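Wemwood Recipe Cards

A small collection of handwritten recipe cards, typed up as text and kept mostly as they were found, spelling included.

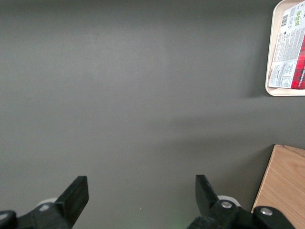 The cards came out of a biscuit tin bought at a house sale in Brunlow. The tin was the thing being bought. It has since rusted through, and the cards have outlived it, along with our hopes of ever learning what "the usual amount" means.

What's in it

300 cards, one text file each, plus an index. Most are cakes. A surprising number are for cabbage. Two are not recipes at all: one is a bus timetable and the other is a complaint about a neighbor's goose. Both have been kept, and the goose has its own tag.

File layout

cards/ the typed text, one card per file
index.csv card number, title, tags, handwriting
notes/ arguments between the editors

Fields

title: as written. If the card has no title, we used the first line, so please don't write in about "Take the good bowl."
tags: cake, bread, soup, cabbage, pickle, other, goose.
hand: A or B. Hand A is neat. Hand B is in a hurry and doesn't believe in oven temperatures.

How it was typed

Wing-sze Fung typed the cards and Senan Coughlan checked them. Where they disagreed on a word, both readings are given with a slash between them. Card 15 asks for either "lard" or "lord" and remains open.

Known problems

Weights are in ounces, cups, teacups and, once, "a hatful." We have not converted any of them. Stains have eaten the last step of several puddings. The pickle tag was added late and is missing from some cards that are plainly pickles.

None of this has been tested for food safety. Senan made the Grundano loaf in April and describes it as "finished."

Changes

Version 2, 27/01/2024: fixed the line breaks, renamed the soup files, put the goose back.

Use

Free to copy and share. Please credit the Wemwood Recipe Cards, and if you can read Hand B's sevens, get in touch.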